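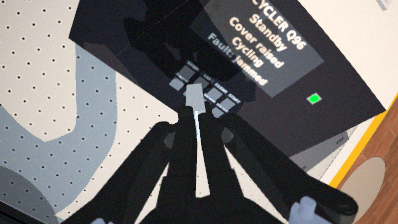 CYCLER Q96 화면에 Fault: Jammed가 표시된 상태의 버튼 조작 (시뮬레이션 화면)

Atton 시뮬레이션 키트: 걸림 오류 해제 작업 설정하기

Atton은 실험실 장비 조작을 연습시키는 유료 시뮬레이션 키트입니다. 이 글에서는 기본 제공 작업 가운데 서멀 사이클러의 걸림 오류를 해제하는 작업을 다룹니다. 키트 설치와 라이선스 등록은 끝난 것으로 보고 진행합니다.

준비
작업 목록에서 641번을 엽니다. 로봇은 두 손가락 그리퍼 모델을 고르고, 도구 항목에서 납작한 패들 팁이 달린 막대를 선택합니다. 그리퍼 손가락은 버튼보다 폭이 넓어 옆 버튼까지 건드리기 쉬우므로 이 작업에서는 도구를 쓰는 편이 낫습니다.

1. 화면 상태 읽기
장비 화면에서 Standby, Cover raised, Cycling, Fault: Jammed 네 줄을 확인합니다. 관측 설정에서 '화면 문자 포함'을 켜야 이 문구가 로그에 함께 남습니다.

2. 접근 자세 잡기
패들 끝을 버튼 면 앞 40mm 지점에 둡니다. 장비가 비스듬히 놓이는 배치에서는 손목 각도를 장비 앞면에 맞춘 다음 이동합니다. 각도를 나중에 고치면 팁이 패널을 긁는 일이 잦았습니다.

3. 버튼 누르기
패널에는 START, LID, CLEAR, ABORT 등의 표시가 있습니다. 이 작업의 목표 버튼은 CLEAR입니다. 패들이 크기 때문에 팁 중심이 아니라 모서리를 기준점으로 지정합니다. 누르는 깊이는 2mm로 시작하고, 반응이 없으면 조금씩 늘립니다.

4. 결과 확인
팔을 뒤로 뺀 뒤 화면을 다시 읽습니다. 오류 문구가 남아 있으면 2번부터 반복합니다. 다른 버튼이 눌렸다면 해당 회차는 실패로 기록됩니다.

사용하면서 느낀 점
버튼 라벨이 작고 그림자가 지면 읽기 어렵습니다. 조명 무작위화는 처음에 꺼 두었다가 성공률이 안정된 뒤 켜는 것을 권합니다. 로그 뷰어는 쓸 만하지만 회차별 검색이 느립니다. 여러 대를 동시에 돌릴 때는 기본 포트 3082가 겹치지 않도록 설정 파일에서 바꿔 주세요.

작성: Corentin Caron
2022년 3월 2일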